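Skasinano is a small to-do and notes program that keeps everything in plain text files on your own computer. I wrote the first version in March because I was fed up with hunting through old shopping lists for the one line I wanted, and Hicham Belkadi kindly rewrote the search so that it no longer made my poor laptop wheeze.

## Getting started

Unpack the folder wherever you like and run `skasinano init`. You'll get a `notes` folder and a settings file, and you're welcome to fiddle with both to your heart's content.

- `skasinano add "ring the dentist"` makes a new note
- `skasinano find dentist` looks through the lot
- `skasinano done 3` ticks off the third item

## A few things to know

Titles can be up to 200 characters long (anything past that gets trimmed, sorry!). My own folder holds 3,036 notes and searching it is still lovely and quick. Syncing isn't built in, but Tanner Penner has been keeping his notes in a shared folder and seems very happy with it.

Tags go at the end of a line with a plus sign, like `+home` or `+garden`, and you can sort by them too.
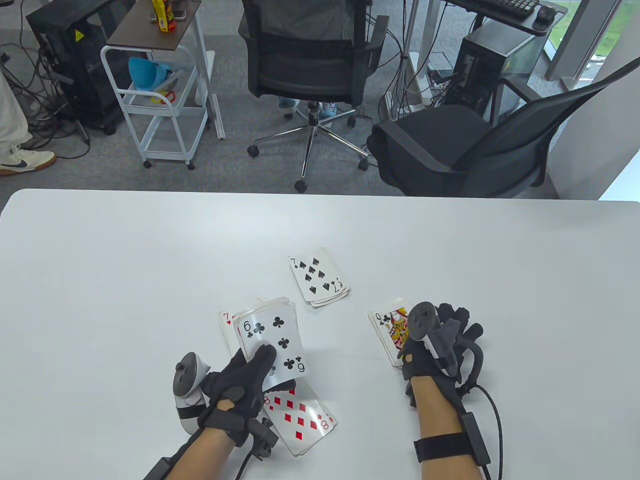
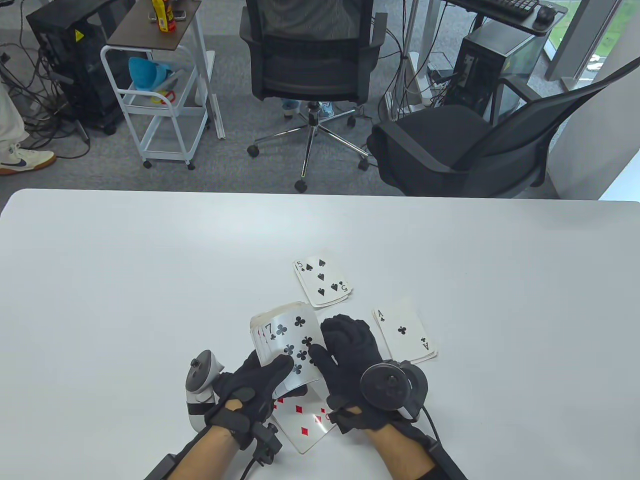
Cards on a white table, and black gloves. 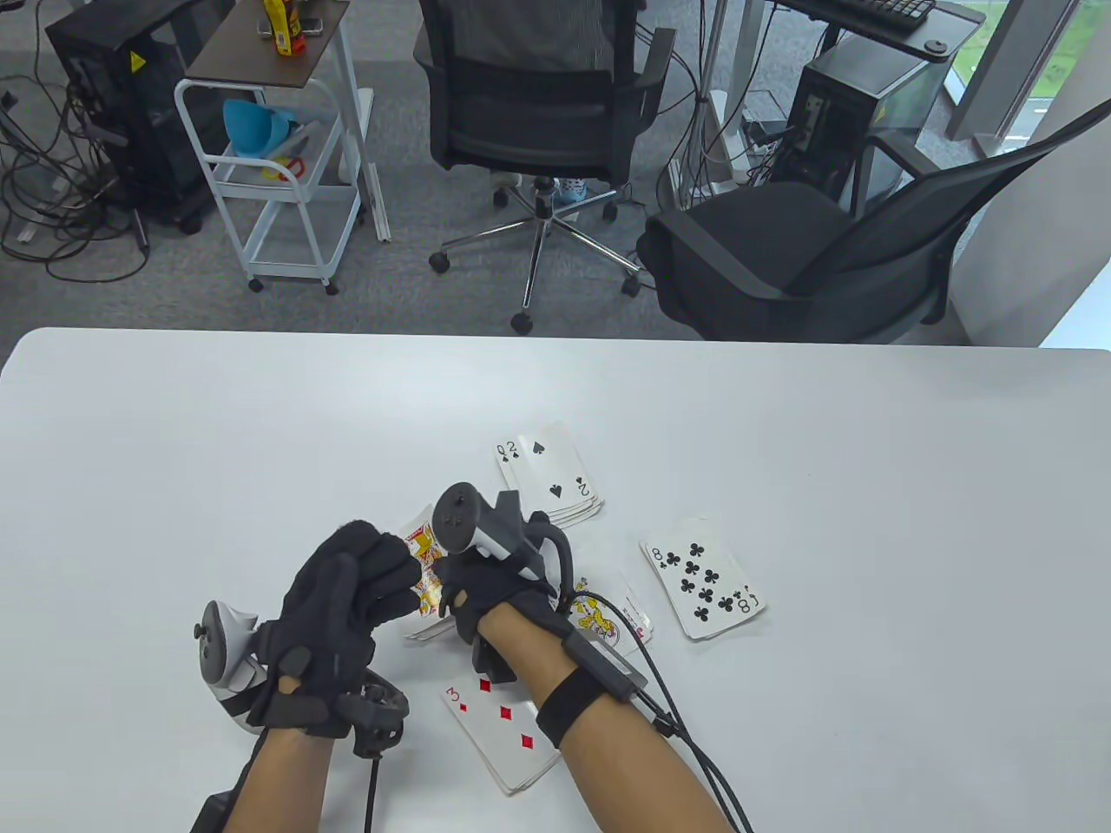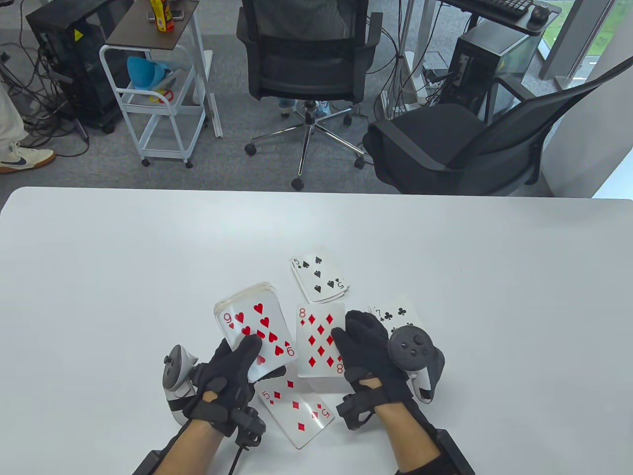
## Licence

MIT. Do send bug reports, however small, they really do help.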